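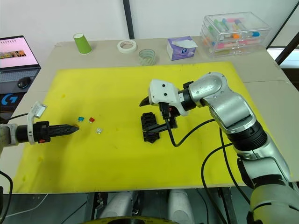 퓨즈 하나 때문에 책상을 치우게 될 줄은 몰랐다

차 안의 시거잭이 죽은 것은 6월이었다. 내비게이션이 꺼졌고, 전화기 충전이 멈췄고, 조수석에 앉은 사람이 그럴 줄 알았다고 했다. 이럴 때 한국의 운전자는 대개 두 부류로 나뉜다. 곧장 정비소로 가는 사람과, 인터넷에서 '퓨즈는 누구나 갈 수 있다'는 글을 읽고 운전석 아래로 머리를 집어넣는 사람이다. 나는 후자였고, 머리를 뺄 때 이마를 찧었다.

그 글은 거짓말을 하지 않았다. 자동차용 블레이드 퓨즈를 가는 일은 정말로 누구나 할 수 있다. 납작한 다리 두 개를 홈에 꽂으면 끝이다. 글쓴이가 빠뜨린 것은 어느 홈이냐는 문제였다. 내 차의 설명서는 169쪽이고, 퓨즈 배치도는 그중 한 쪽을 우표만 한 그림으로 채우고 있다. 그림 속 칸에는 약어가 적혀 있는데, 약어를 풀어 주는 표는 없다. 'P/OUT'이 시거잭이라는 것을 알아내는 동안 나는 와이퍼와 실내등을 한 번씩 죽였다가 살렸다.

책상 위의 퓨즈 박스

하네스 부품을 다루는 작은 공방 Iltstead를 찾아간 것은 그다음이다. 운전석 아래가 아닌 곳에서, 허리를 편 채로 퓨즈라는 물건을 한 번 제대로 보고 싶었다. 이곳에서 11년째 일하는 Hạnh Kiều는 내 사연을 듣더니 웃지도 않고 물었다. "뺀 퓨즈는 어디에 두셨어요?" 컵홀더에 두었다고 했다. 그제야 웃었다.

그가 작업 자리에서 제일 먼저 따지는 것은 바닥의 색이다. 테이블은 베이지색이지만 그 위를 샛노란 판이 거의 다 덮고 있다. 처음 보면 유치원 미술 시간 같다. 검은 퓨즈 블록을 올려놓으면 생각이 달라진다. 윤곽이 워낙 또렷해서, 내가 차 안에서 손전등을 입에 물고 들여다보던 그 음침한 물건과 같은 종류라는 게 믿기지 않는다.

물론 약점은 있다. 20암페어짜리 퓨즈는 보통 노란색이다. 노란 판에 노란 퓨즈를 떨어뜨리면 어떻게 되느냐고 물었더니 그는 "그건 손바닥으로 쓸어서 찾아요"라고 했다. 체계란 대체로 이런 예외를 품고 굴러가는 모양이다.

색으로 말하는 물건

블레이드 퓨즈의 색은 장식이 아니라 용량 표시다. 흔히 쓰는 규격에서 빨강은 10암페어, 파랑은 15암페어, 투명은 25암페어를 가리킨다. 5암페어는 황갈색인데, 오래된 차에서 뽑으면 이게 황갈색인지 세월인지 분간하기 어렵다. 숫자는 퓨즈 머리에도 새겨져 있다. 마흔을 넘긴 눈으로 읽으라고 새긴 크기는 아니다.

나는 사흘 동안 색을 외웠고 나흘째에 주황과 갈색을 헷갈렸다. Hạnh Kiều는 외우지 말라고 한다. 뽑은 것 옆에 새것을 나란히 놓고 비교하면 된다는 것이다. 듣고 나니 너무 당연해서 조금 억울했다. 비교하려면 놓을 자리가 있어야 하고, 자리가 있으려면 책상이 비어 있어야 하는데, 그날 저녁 우리 집 책상에는 고지서와 귤껍질이 있었다.
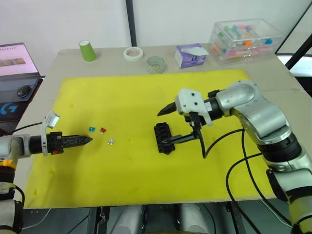
노란 보드 위에 놓인 청록빛 파랑, 빨강, 투명 퓨즈와 검은 퓨즈 블록. 종이컵과 테이프, 티슈 상자는 맨 뒷줄 차지다.

뒷줄의 살림살이

정리에 관한 책은 많지만 테이블 끝줄을 다룬 책은 보지 못했다. 작업대의 인품은 거기서 드러난다. 초록색 종이컵이 하나 서 있고, 흰 마스킹테이프와 투명 테이프가 나란히 누워 있고, 보라색과 흰색이 섞인 상자에서 티슈 한 장이 삐죽 올라와 있다. 값나가는 공구를 기대하고 온 사람은 문방구에 들어온 기분이 든다.

마스킹테이프의 쓰임은 물어보고서야 알았다. Hạnh Kiều는 칸 이름을 적어 블록 옆에 붙인다고 했다. 떼어도 자국이 덜 남고 볼펜이 잘 먹는다. 투명 테이프는 그 위에 쓴 글씨를 덮는 데 쓴다. 종이컵에는 나사가 들어갈 때도 있고 커피가 들어갈 때도 있다는데, 두 용도가 겹친 적이 있느냐는 질문에는 답을 아꼈다.

나도 따라 해 보기로 했다. 노란 판 대신 딸이 쓰다 만 노란 도화지를 깔았고, 온라인 부품상 Cheema에서 퓨즈 모둠 한 상자를, Likon이라는 이름이 찍힌 플라스틱 퓨즈 집게를 하나 샀다. 집게는 상자보다 배송이 이틀 늦었다. 그 이틀 동안 손톱으로 퓨즈를 뽑아 본 경험에 대해서는 말을 줄이겠다.

연습용으로는 폐차에서 나왔다는 Jaster 퓨즈 블록을 골랐다. 처음 전부 뽑아 색깔별로 늘어놓고 다시 꽂는 데 90분이 걸렸다. 그중 상당 시간은 소파 밑에서 보냈다. 퓨즈는 작고 가볍고, 집게에서 튕겨 나갈 때 상당한 결단력을 보인다. 도화지 가장자리를 접어 턱을 만든 뒤로는 탈주가 줄었다.

집에서 해 볼 사람에게

연습은 차에서 떼어 놓은 블록으로 하는 편이 좋다. 실제 차라면 시동을 끄고 키를 뺀 다음에 손을 댄다. 뽑기 전에 전화기로 퓨즈 박스를 찍어 두고, 한 번에 하나만 뽑는다. 끊어진 퓨즈는 같은 용량으로만 바꾼다. 집에 큰 게 있다고 큰 걸 꽂으면 퓨즈 대신 전선이 그 역할을 맡게 되고, 전선은 퓨즈보다 비싸다. 새로 꽂은 것이 또 나가면 그때는 정비소에 갈 차례다.

시거잭은 살아났다. 범인은 15암페어짜리 파란 퓨즈였고, 교체에는 커피 물 끓는 시간도 걸리지 않았다. 조수석에서는 별다른 논평이 없었다. 뽑아낸 퓨즈는 버리려고 컵홀더에 넣어 두었는데, 어제 보니 같은 색 새 퓨즈가 그 옆에 들어 있다. 둘 중 어느 쪽이 끊어진 것인지는 밝은 데서 봐야 알 것 같다.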